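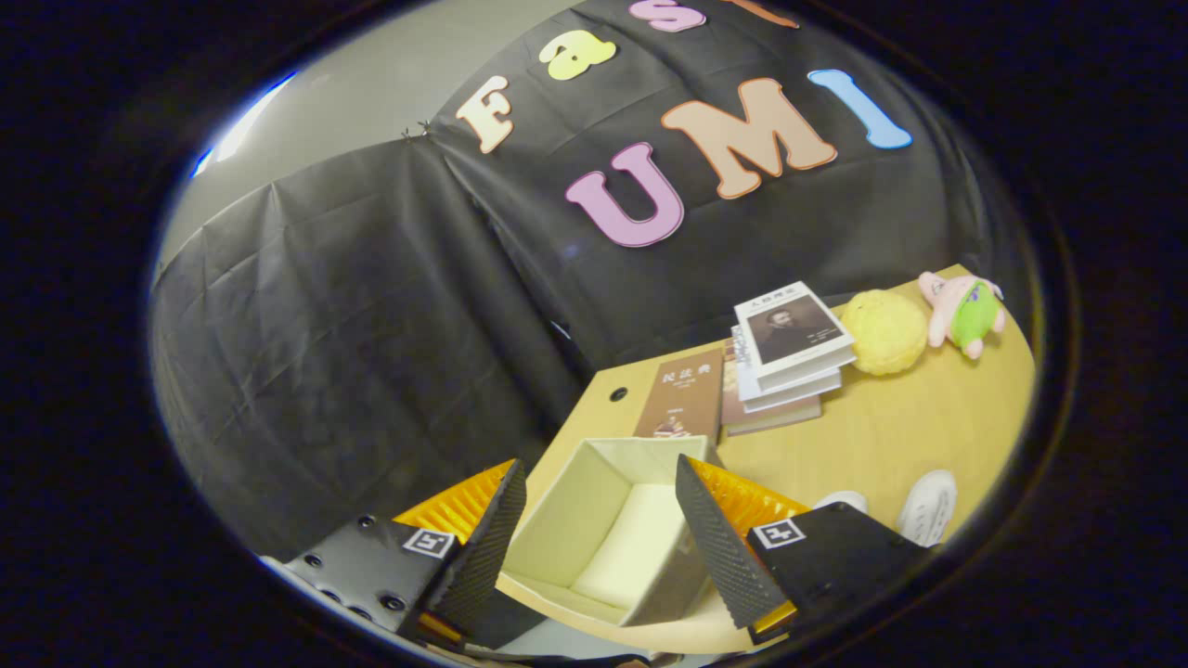
Bench end of the workshop, open box between the fingers.

2021-12-16

Got to the workshop late and had the table to myself for most of the evening. The plan was to finish the finger mounts and do a proper run of passes at the box. I got the first part done and some of the second.

The new pads are on. They are the black textured ones, glued to the orange ribbed fingers, and the left one took two tries. The first time I had it sitting low and the edge folded under when I closed the grip on the bench vise. Peeled it off, cleaned up the back with alcohol, did it again. The right one went on clean. I also swapped the screws in the left mount for a shorter set. The old ones stuck out far enough to rub my knuckle and I have a sore spot to show for it.

Markers are printed and stuck on, one on each mount. I used matte paper this time. The glossy ones from November kept washing out under the strip light and the tracking would lose the right finger every time I turned my wrist. Ran 400 frames through the Skamemgate script and it lost the marker in 11 of them. Most of those were at the far end of the squeeze. I can live with that for now, but I wrote it on the whiteboard.

The box is harder than I thought it would be. The walls are thin and if I come in from straight above, one finger touches first and pushes the whole thing across the table. Coming in lower is better. I should try a strip of rubber under the box, but then it isn't the same test anymore, so maybe not.

I left the back of the table the way it was, with the books and the Patrick Star and the yellow fluff ball. I do want to try the ball next. It ought to be easy to grab, and I want something easy. The civil code book standing up at the back is probably too wide for the opening, and I'm not going to print longer fingers before February.

The lens still bends everything near the rim. I redid the calibration with the Tiedemann board and the middle is fine, the outside not so much. The table edge comes out as a curve whatever I do. I'll try more shots with the board held out in the corners – I think I only did 3 last time, which is lazy.

Ordered from Herkora: M3 inserts, another roll of the orange filament, heat shrink. Forgot the zip ties again.

The Gristano handle is still on loan to the other bench, so I'm using my printed one. The seam digs into my palm after an hour. Sand it tomorrow, or wrap it in tape.

Locked up, heater off. Files are on the blue drive, not copied yet.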